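Filed under: Robots, Code, Workbench Notes
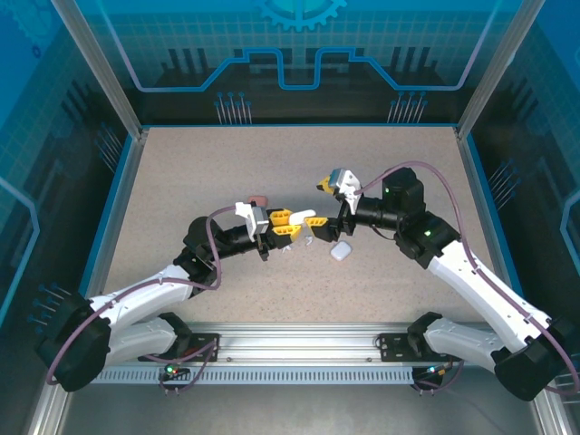 Both arms over the table, grippers nearly touching.

So I promised a post about the handoff code back in July, and then I kept not writing it, partly because the handoff code kept not being finished. It's still not finished! But it's at the point where I can explain it without wanting to delete everything halfway through, so here we go.

The short version: one arm holds a thing, the other arm comes over and takes it, and the first arm lets go. People do this a dozen times before breakfast. In software it's a small pile of timers and guesses, and most of my evenings lately have gone into the guesses.

I started with the dumbest planner I could write. Arm A goes to a meeting point, arm B goes to the same meeting point plus an offset, B closes, A opens. Fixed waypoints, fixed delays. In simulation (I use Durine, which Caradog Powell talked me into and which I now complain about to him weekly) it looked gorgeous. On the real table the offset was off by just enough that the fingers kept landing where the other fingers already were.

The trouble is that both arms share one rail but each has its own idea of where zero is. I'd calibrated them separately, on different evenings, and then acted surprised when they disagreed by 3 millimeters. That doesn't sound like much until you want one pair of fingers to slide in beside another pair. The fix was to calibrate them against each other, with both tool tips touching the same point, in 10 different poses. Tedious, but I scripted it, and now it runs while I make coffee.

After that I moved the last stretch of the approach over to the wrist camera. The plan gets the receiving arm close, and then the camera loop takes over and nudges it in until the object sits centered between the fingertips. 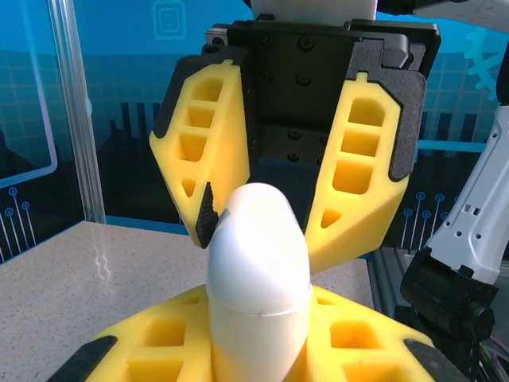 Smooth white plastic is a miserable target for this, by the way. My detector was built on edges, and a glossy dome under bright light has one hard outline and a highlight that slides around every time the wrist moves. The loop would happily chase the highlight. You could watch the correction vector wander off to one side, come back, wander off again, like it was looking for its keys. I tried masking out the bright pixels, which helped some, and then I gave up on edges and switched to a segmentation model, which helped a lot. It's slower, but I only need a fresh answer every couple of control ticks, and in between I just trust the kinematics.

The other big change was the grip logic. I used to have the giving arm open on a timer, 400 milliseconds after the taking arm said it was closed. Gwilym Prothero read that line in my repo and left a one-word comment that I won't repeat. He was right. "Closed" only meant the command had been sent. Now the receiver has to report that its motor current went up and stayed up, and only then does the giver start to open, slowly, with a bail-out if the current drops again. The whole thing is a little state machine called Owen (don't ask, the name stuck) and it's maybe my favorite code in the project. Every transition gets logged with the joint states on both sides, so when something goes weird I can scrub back and see which arm was telling fibs.
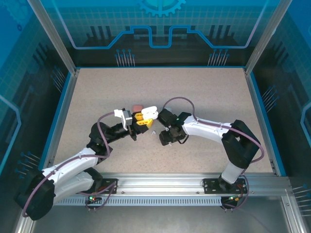 What I haven't solved is planning around whatever is already in the gripper. The collision checker knows the shape of the arms and the rail and the table. It doesn't know that a held object makes the hand bigger, or that the object might stick out at an angle. I can attach a box to the tool frame by hand, and for one object that's fine, but I don't want to type in box sizes forever. The segmentation mask ought to give me a rough outline for free, and I've got a branch called trornitz where I'm trying to turn that outline into a padded collision shape. It works with 2 of my test objects and makes the planner refuse to move at all with the rest. Too much padding, I think? If you've done this with a better method, please write to me, I'd love to steal it.

Next job is cleaning up the config files, which have gotten embarrassing, and then I want to run the whole handoff backward, taking arm to giving arm, with the same code and the roles swapped. There are still a few places where I typed "left" when I meant "giver", so I know what I'm doing tonight.

Last updated: July

Contact | © Buvex Notes | Back to top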